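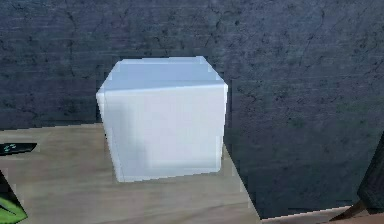
The white cube on the tabletop, dark wall behind.

Posted in: Build Diary / Home Robot / Simulator

Sunday. Started at the bench at nine, coffee first, and spent most of the day on the simulator. The arm itself stayed in its crate under the stairs. I want the simulated side working before I bolt anything down again, after what happened to the second shoulder bracket.

The plan for this stage hasn't changed since December. A small arm on a wheeled base, one camera, one white cube. Find the cube, drive to it, pick it up, put it somewhere else. I am calling the base Marneck, after the street where I bought the wheels, and the control software is Everholm for no reason at all. Everholm now has 261 saved runs. Most of them are failures and I keep them anyway, disk space is cheap.

Morning job was the cube detector. I had it set to look for a bright block with straight edges. On a pale table the top face is easy and the front face is the problem, with soft shading on it that splits it into two regions. I raised the merge threshold, ran it, lowered it a bit, ran it again. After 15 tries I wrote the value on the masking tape along the monitor, where I write everything. The jagged edges in the render bother it too. I could turn on smoothing, but that slows each run down and I doubt the real camera will be any cleaner.

Cable for the real camera still hasn't come. The Edwards order says shipped and has said so all week.

Lunch was leftover rice. Swept up the aluminum chips from Friday night while it heated. They had got as far as the kitchen mat.

Afternoon, driving. I moved on to the whole room and the path planner, starting with the bed side because it has the most open floor.
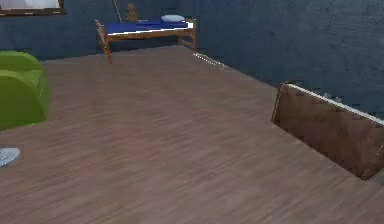

Bed side of the room, green armchair on the left and the big brown panel on the right.

The planner likes to hug walls. I gave Marneck a goal on the far side of the floor and it went the long way, close in by the wall, when there was a wide stretch of planks it could have crossed. I had the cost for open space set too high, left over from the hallway tests. Cut it in half and the path straightened out. The next thing was the safety margin. At 90 millimeters it got through everything I tried but passed closer to the armchair than I would allow with a real armchair. Went up by small steps until I was happy. The collision shape for the chair is a plain box, and its corners stick out past the rounded arm. Made a note to replace it. I have made that note before.

Also changed the floor friction. The old number came from the workshop at Zutcombe, which has painted concrete, and it makes no sense on wood. I took a wheel and a kitchen scale into the spare room and dragged it over the boards a few times. Rough method, good enough for now.

Break at four. Rang the shop at Zutcombe about bench time and got the machine. I need the drill press for the new bracket and would prefer a weekday evening, when I'm not waiting behind the canoe people.

After the break I did the table side. More legs to avoid there, table and chairs both, and more on top of the table for the detector to get wrong. 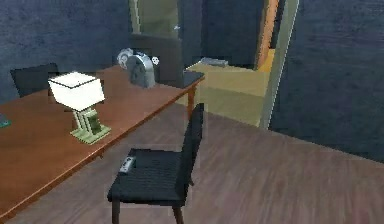 I have been putting off the lamp problem. A white lampshade and a white cube look alike to a detector that only cares about bright blocks, and twice the planner sent the arm off toward the shade with full confidence. Size is the obvious check. I added a limit using the depth reading, so anything much larger than the cube gets thrown out. It works in close. From across the room the depth is noisy and the shade gets back in. Possibly I should only trust the detector inside two meters and let the base wander until then. I don't love that.

Doorways are for another week. The door edge counts as a wall in the map and I haven't decided whether it should.

Left a batch going after supper, random start positions, 362 seconds allowed for each. The fan on the old computer is loud enough that I shut the door on it.

To do:
- armchair collision shape
- detector at long range
- chase the camera cable
- measure shoulder bracket again before cutting, both holes
- label the two bags of M3 screws, one of them is the short ones

Back aches from the stool. Bed by eleven.

We use cookies to remember your preferences and count visits. By continuing to read you accept our cookie policy. Accept / Manage settings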